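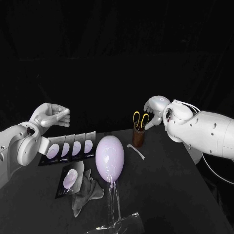
Figure 3. Packets in a row on a dark gray tabletop.

3.2 Shelf order and choice

Shoppers say they compare prices. Our 147 respondents said so with great conviction, and 88 of them then picked whatever stood at the left end of the row. Moving the Prelach packet there did more for its sales than a discount had in November. Shokri calls this a preference; we call it a short reach. Stanex, placed fourth, was praised by many and bought by few.

Last updated: 10th December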